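The Bed Is Not a Closet (But It Makes a Decent Folding Table)
Posted 2018-12-06 by Heriberto Mosquera

Every winter my bed takes on a second job as a coat rack. It takes 16 minutes to clear if you do it in order and most of an evening if you don't.

Start with the dark stuff. Black and navy bedding and clothes hide each other beautifully, and I once washed a good scarf with a comforter that way. Pull everything apart before you fold any of it.

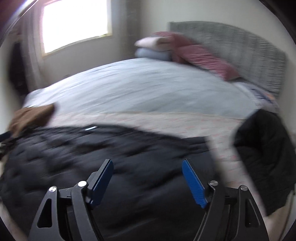 Navy comforter, patterned sheet, light-blue duvet. Sort first, fold later.

Next, the puffer jacket. Zip it, lay it face down, fold the sleeves across the back and roll from the hem up, leaning on it as you go. It will fight you. Don't use a vacuum bag for months on end unless you like your coat flat in February. 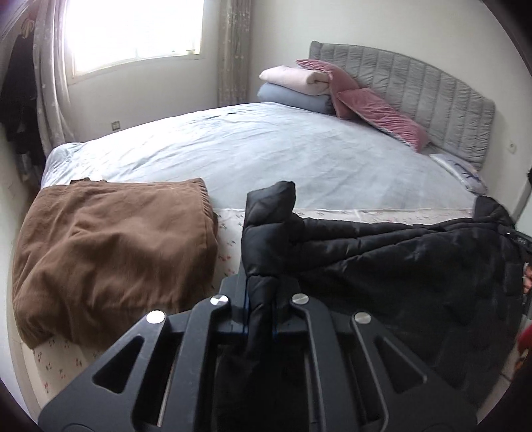 Black quilted jacket, still on the bed.

Comforters go in thirds lengthwise, then in half, then onto a shelf with nothing heavy on top. Mine share a shelf with 3 spare pillows and a fan.

Sheets last. If you can fold a fitted one neatly, please write in. I stuff mine inside its own pillowcase and shut the door.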